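Speaker notes, Friday session, 4 p.m. slot. Slides are numbered in the corner, so yell if I skip one.

Slide 1. Title

Hi everybody, thanks for staying for the last slot of the day! I'm going to talk for half an hour about a book most of you haven't read, and I hadn't either until two years ago. It's called The Bekirport Letters, and it's a memoir by a ship's cook, put together from letters she sent home to her sister. (Pause. Ask who has read a memoir made of letters. Usually three or four hands.)

Slide 2. Where I found it

I picked it up in a used bookstore in Presov while I was waiting for a train. The cover was awful. I read the first letter standing up, then the second, and then I missed the train, which I don't regret at all because the next one had a dining car.

The edition I have is the Grillari Press paperback, 438 pages, and please use that one if you're following along, since the older hardback puts the letters in a different order. More on that at slide 5.

Slide 3. Who is talking?

She never signs her full name. She signs with an initial, or "your cook," or on bad days nothing. So for the first hundred pages you get to know her by what she complains about: onions, the stove, the second mate's singing. I love this. Read the stove passage out loud, page 61, from "It has gone out again" to the end of the paragraph. Slow down on the last line, I always rush it.
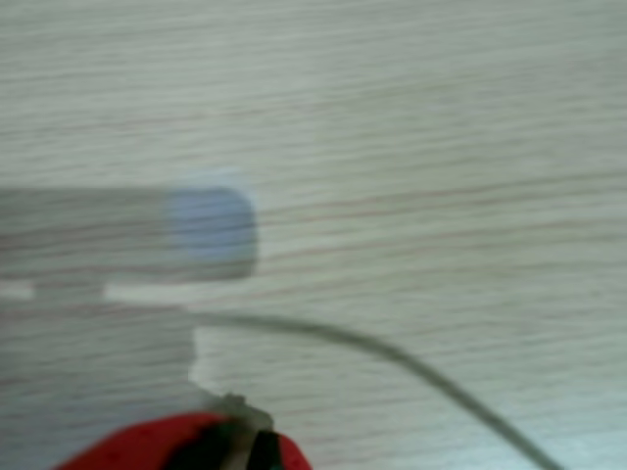
Dana Tudose
Reading group leader and book blogger

Slide 4. The gap

Okay, so there's a hole in the middle of the book. Eighteen months with no letters. The editor's note gives it two sentences and moves on. I used to think the letters were lost, and now I'm more inclined to think she stopped writing because she and her sister had fallen out over their mother's house. Look at how the first letter after the gap begins. No greeting, straight into the price of flour! You don't talk that way to somebody you've been chatting with all along.

(If anyone asks whether there's proof: no. It's a hunch, say so.)

Slide 5. The order problem

The hardback groups the letters by subject, so all the storms come together and all the food comes together. It's tidy and it kills the book. In the paperback they run by date and you get a storm, then a recipe, then a death, then a joke. The whole thing is roughly 4,000 lines of handwriting in the original, and the woman had no idea it would ever be a book, so let her ramble.

Slide 6. Reading it with a group

We did it over the summer and finished in July. Things I'd do again: stop at the gap and make people guess before going on. Things I wouldn't: the fish soup from page 212. Too much vinegar, and I followed it exactly.

Skip slide 7 if it's already 4:25.

Slide 7. What to read next

Handout is by the door. Any cookbook with a preface longer than two pages, any diary kept at sea. Then questions, and I'll repeat each one for the back row.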